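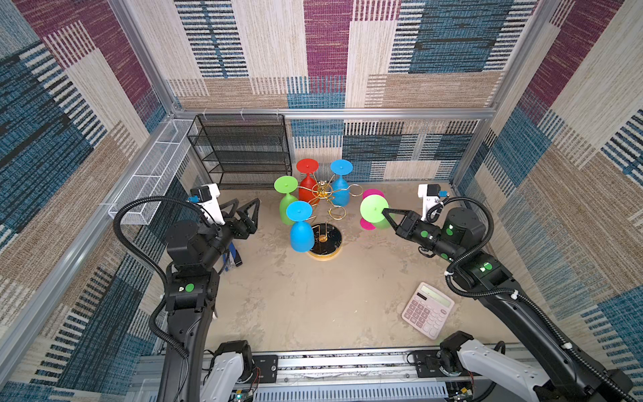

February 28, 2026
By Homa Amini

Section 3. Loading the Prinda glass rack

Use the rack for plastic stemware and keep cups on a separate shelf.

1. Set the round base on a level surface. Leave room on both sides for glasses waiting to be hung.
2. Turn the first glass upside down and hold it by the stem.
3. Slide the foot into a holder until the stem hangs straight. If the foot tilts, lift the glass out and start over.
4. Hang the next glass on the opposite side, then fill the back.

Note: Glasses on the table should stand upright. A glass on its side can roll - pick it up before you reach past it.

CAUTION: Do not move a loaded rack by its wire frame. Take the glasses off first, then lift the rack by the base.
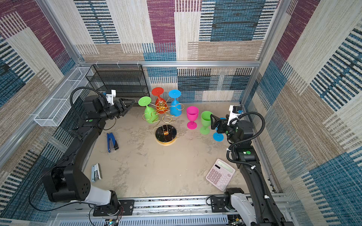 Kwok writes that hanging all the glasses of one color first made the rack lean, and that alternating sides as in step 4 fixed it.

5. To unload, remove glasses in the reverse order.
6. Wipe the base with a soft cloth. Do not use scouring pads.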